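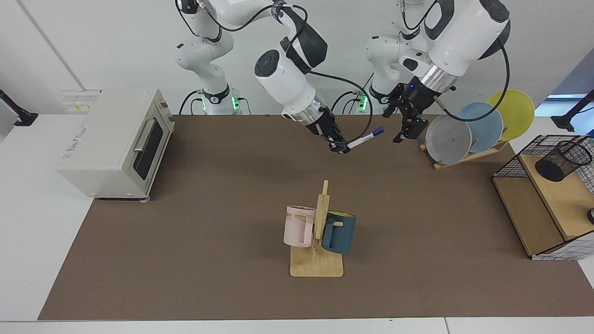 Our rules for the two-arm benches at Ladefoged started as one sheet of paper that I wrote in May, and now they are four pages that every new operator must read and sign. This gallery page is the short version, for people who like to see a bench before they read about it. I chose the Brevness bench, where the household tasks are done. The first rule in the paper is about things held in a gripper. When one arm holds something, as the right arm holds the marker with the blue cap, the other arm must not cross over to that side of the mat until the object is put down or the operator has said "crossing" loudly. It sounds a little silly to say a word to an arm, but the word is for the second person at the bench.

**Both arms**

The names "left" and "right" are always from the side of the robot. A visitor who stands in front will see them the other way around, and we had many mistakes in the logs from this. Please write "robot left" or "robot right" in full, also when you are in a hurry.

**Lights on the bases**

Green at the base is one of the checks on the list, and both bases must show it before a session begins. Green does not mean that you may put your hands in. For hands on the mat, the rule is to press stop, wait for four seconds, and then reach - also if you only want to turn a mug.

**The mug tree and the plate rack**

Things that can break stay on the mat, and never closer than 17 cm to the front edge. Mugs go on the pegs with the handle, one mug on each peg. Plates stand upright in the rack, and an open gripper comes down to them from above at slow speed. Frida Laxdal asked us to set slow speed at 100 mm per second, and this number is now fixed in the Ganasine settings, so please do not change it for a demo.

**Cables**

The black cables from the arms need a free loop. Do not tie them shorter to make the bench look tidy. A short cable pulls at the wrist when the arm turns, and the plug is the part that suffers. Check before each session that no loop can catch on the rack or the plates.

**The toaster oven**

It is used only for door tasks and it is never connected to power during a session. The person who starts the session checks the plug with their own eyes and writes initials in the log.

The full text is document 71 in the Plellstead folder, last changed on 5 Mar 2025. Questions about the rules go to Elínborg Dalsgaard, and corrections of my English are also welcome.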